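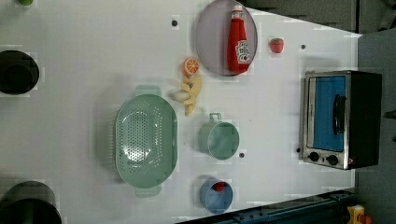

Ketchup bottle on a plate, with a toy strawberry next to it.

Plenis Sauce Notes - README

Hi, and thanks for downloading! Plenis is my collection of tasting notes on hot sauces, relishes, chutneys and the odd mustard, all typed up in one spreadsheet so other people can sort it, argue with it or use it to decide what goes on their eggs. I started it as a list on my phone and it got out of hand (my spice shelf did too).

What's in it

There are 474 rows. One row is one tasting by one person, so if three of us tried the same jar you'll see it three times. Please don't average those without looking at the comments first, because Kiprono Tanui and I disagree about vinegar and it shows.

The files:
notes.csv - the tastings
makers.csv - who makes each sauce and where I bought it
words.txt - the flavor words we agreed to use, with spellings

Columns in notes.csv

sauce - the name as printed on the label, typos and all
taster - initials only
heat - 0 to 10, where 0 is no heat whatsoever and 10 means I had to leave the kitchen
sweet - same scale
sour - same scale
eaten_with - what we put it on. Mostly fries, rice or scrambled eggs
again - yes, no or maybe
comment - free text, sometimes long, sometimes just "wow"

A blank heat score means the taster forgot to write one down. It doesn't mean zero! I made that mistake myself in the first version and for a while a ghost pepper relish was listed as the mildest thing I'd ever eaten.

Who did the tasting

Me (Nassoro Chege, NC in the file), Kiprono Tanui (KT), Salim Were (SW) and Obadia Biwott (OB). Salim grew up on very hot food, so his 4 is my 7 - keep that in mind if you're filtering by heat. Obadia only joined for the sweet stuff, so he has no rows at all for the pepper sauces.

Where the sauces came from

Most were bought with our own money at the Jarkport market. The Drellard peach chutneys were sent to me free by the maker, and those rows have "gift" in the comment so you can drop them if you'd like to. I loved two of them and really didn't get on with the smoked one, which tasted like a campfire with sugar on it.

The Rweyemamu green chili sauce shows up more than anything else. I kept opening new bottles to see if they'd changed the recipe. I think they did, at some point, but the tasting notes are too messy to prove it.

Known problems

- The "sour" column was added late, so the first 30 rows don't have it.
- Tamarind is spelled two ways in the comments. words.txt has the right one.
- Some small makers have changed their labels, so names may not match what's on the shelf now.
- We tasted in groups of up to 10 sauces in an evening, and by the end I wouldn't trust my own tongue. Row order follows tasting order if you want to check for that.

Using it

Do whatever you like with it, blog posts and school projects included. A mention would be lovely. Brian Shemweta already made a sorting sheet that picks a sauce for whatever's in your fridge, and he's happy to share it if you ask.

If you want to add your own notes, copy the header row, use your initials and send me at least 20 tastings so there's enough to see how you score. Mango anything goes to the top of my pile.

Last updated November 15, 2025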